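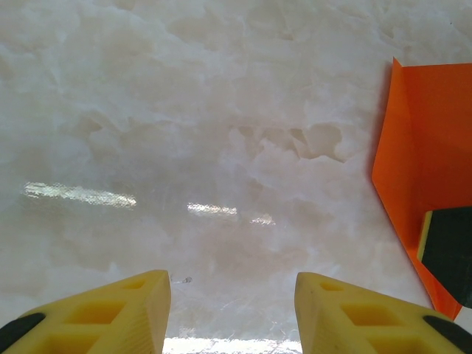

A marble-patterned tabletop with the light on it.

Bustdale evening Greek class gets a second group

14 February 2022

Beginners' Greek is back on in Bustdale, and there's a second group this time. The Monday class filled up in two days, so tutor Kalliopi Athanasiadis has added a Thursday one. Same book, same pace. 12 places, three gone already.

No experience needed. You'll start with the alphabet, then ordering food, asking the way, talking about your family. Grammar comes in slowly — past tense not before Easter.

"People worry about the letters and the letters are the easy bit," said Athanasiadis. "It's the verbs that send them home grumpy."

Aatos Keskinen did the autumn course and has signed up again. He'd been using an app on his own for a year before that. "I could read a menu and say the turtle is red. Couldn't follow a word anyone said back to me." He got through his first proper phone call in Greek in December, to a hotel. Booked the wrong night but still.

Those who want to go futher can sit the A1 exam in the summer. Not compulsory, and the fee is seperate. Loukia Zervas will run a speaking hour for anyone entering, dates to follow.

The Swedish and Czech groups carry on as before. Štěpánka Tichý has room for 2 more in Czech, must have done a bit already.

Bring a notebook. Books can be bought on the night, cash or card. To book a place ring the Fleltora office or put your name down at the desk before Thursday's class.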